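Chapter 6
Packing the Basket: Two Arms, One Order

I love this chapter, and I'll tell you why. It's where our club at Curkholm stopped moving foam blocks and opened a snack counter! (Well, a pretend one.) Somebody orders a sandwich and a Coke, and the two arms have to get them into the wicker basket. We named the project Clamside, after a diner that Sushil Singhal still misses. 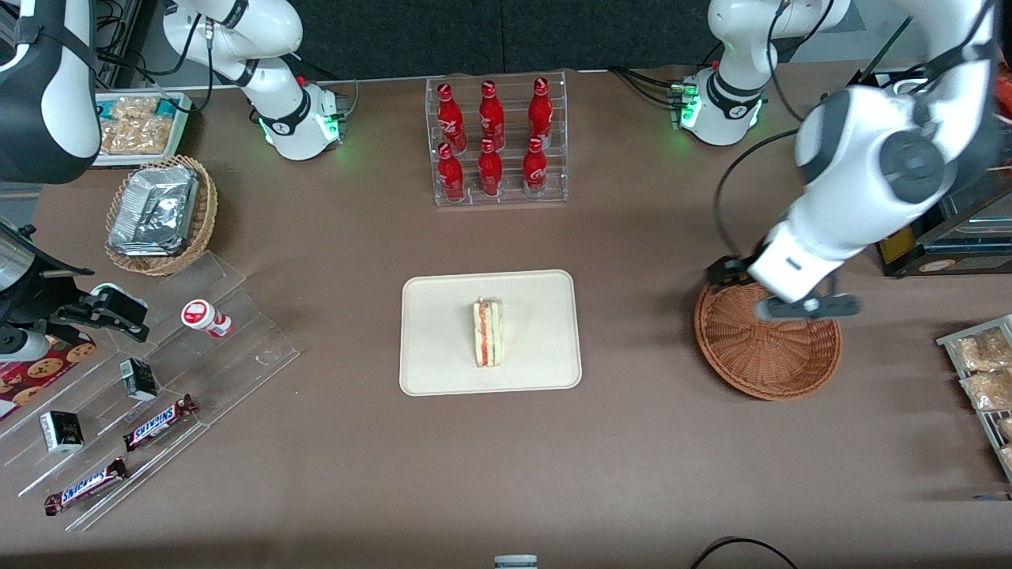
So before you write any code, you need to decide which arm owns which part of the table. My first group skipped that step. Both arms went for the middle at once, and I hit the stop button so hard I bruised my thumb.

Reach is only half of it, though. A candy bar on a slanted clear shelf is a very different grab from a bottle standing in a rack, and we spent most of March learning that.

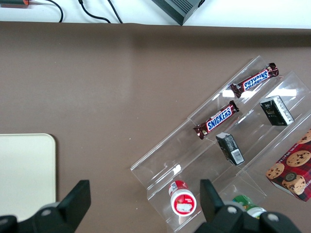
Morenike Igwe thinks beginners should start with boxes, since a box has flat sides and a wrapper crinkles whichever way it likes. I'd let you pick, but do stay with one item until your grab is steady.

Now, about that sandwich. Squeeze too hard and you've got lunch on the tray.

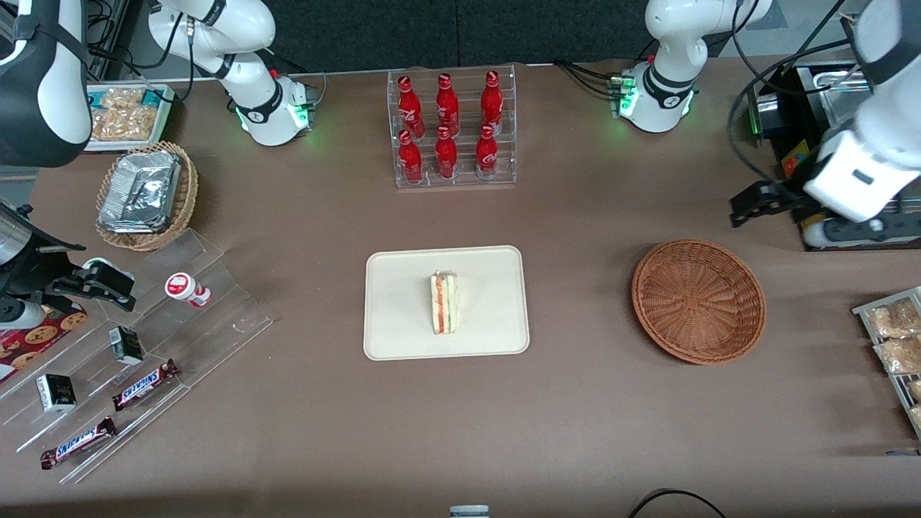 We'll get to grip force in Section 6.2. First, grab a pencil and sketch your own table from above, with a line for how far each arm can go.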